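Course Handout: Demonstration Visit to Gredville, July

Students will observe hand-held grippers used to record sorting tasks with household items. Each group handles small packages first.
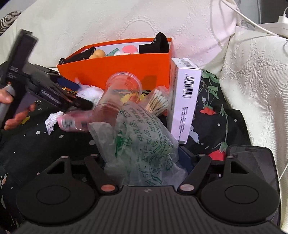

Close the fingers slowly and keep the phone mount clear of cloth. The Norkov exercise calls for 31 recordings per group. Soft toys follow in the second session.

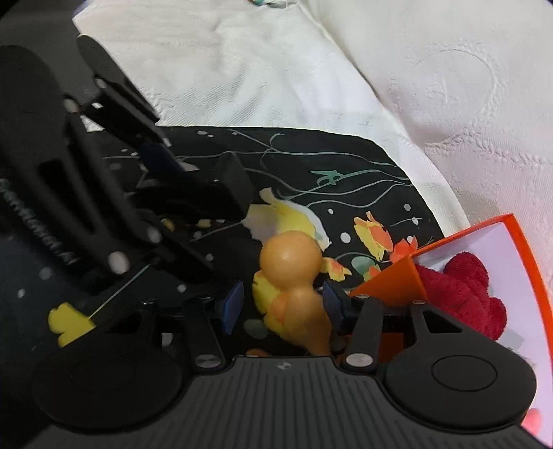
Figure 2. Rubber duck held between the blue grip pads.

Submit visit notes to the course office.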